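The arm in the spare bathroom
A shared workshop project has moved into the house, and the job it's learning is wiping out a sink

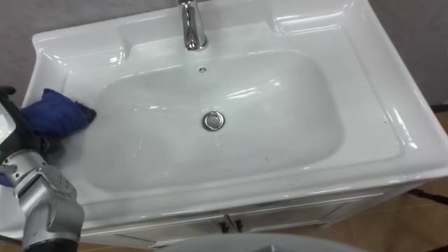
The arm works the left wall of the basin with a wad of navy cloth. Photo: Glenys Griffiths

Glenys Griffiths keeps her build log in an old school exercise book, and the first line for the sink job reads "763 mm floor to gripper, too short." She had measured from the wrong side of the mounting plate. The arm had been bolted up for use at a workbench, and a vanity is a different shape of problem. The rim stands in the way, the bowl drops away behind it and the tap sits where the elbow would like to go.

Griffiths is a retired fitter and turner. She built most of the arm over two winters at Stoson, a shared workshop where members pay by the month and bring their own consumables. Her building partner is Hemant Kashyap, who writes software for irrigation controllers during the day and took on the wiring and the code. They call the machine Cluno.

Cluno's first job was sorting fasteners into trays, and it did that well enough for both of them to get bored with it. Griffiths wanted something with water and a curved surface. Kashyap wanted something he could repeat hundreds of times without resetting a table full of parts. Her spare bathroom met both requirements, so the arm went home with her in December, in the back of a station wagon, wrapped in a doona.

It now stands in front of the vanity on a steel base weighted with two bags of sand. The first base was aluminium and lighter, and it crept backwards across the tiles whenever the cloth pushed hard on the front of the bowl. Griffiths welded the second one in an afternoon and glued rubber matting to the feet.

The hard part is pressure. A person wiping a basin leans in until it feels right and doesn't think about it. Cluno has to be told how hard to push, and the right amount changes as the cloth bunches up and the wall curves under it. Kashyap's early settings were timid and the cloth skated over the glaze. When he raised them, the fingers pressed through the fabric and clicked on the ceramic, a noise Griffiths could hear from the kitchen.

They fixed some of that with code and some with a thicker cloth. A flat, folded square slipped out of the fingers. A crumpled wad held better and gave the arm some padding to work with, although it frays and gets shorter every week. Griffiths cuts replacements from old work shirts.

Kashyap has the arm do each basin as a set of separate strokes, starting with the side walls. The floor of the bowl comes next, and the drain is left until the end because the edge of the stopper catches loose threads. The ledge behind the tap is still done by hand. He has tried to plan a path around the spout and says he will come back to it when he has more patience.

The log shows 838 wiping runs so far. Kashyap set the target at 1,000 before either of them is allowed to change the gripper, a rule he brought in after Griffiths swapped the finger pads halfway through a week of testing and he had to throw out the results. She has a new pair drawn up already, with a deeper groove for the cloth.

Money has gone mainly on motors and on one control board, which was ruined by a splash before they had any proper sealing around the lower joints. The joint covers came later, made on Stoson's old Bruser mill. Griffiths likes that machine and books it early in the morning, when there's no queue.

Other members have asked for the plans. One of them, at a sister workshop in Palma Street, has begun a smaller arm for cleaning fish tanks and rings Griffiths with questions about bearings. She is happy to answer them. Her advice so far has been to buy the better ones first, and to measure from the right side of the plate.

The next entry in the exercise book is a shopping list: hose clamps, a tube of silicone, more sand.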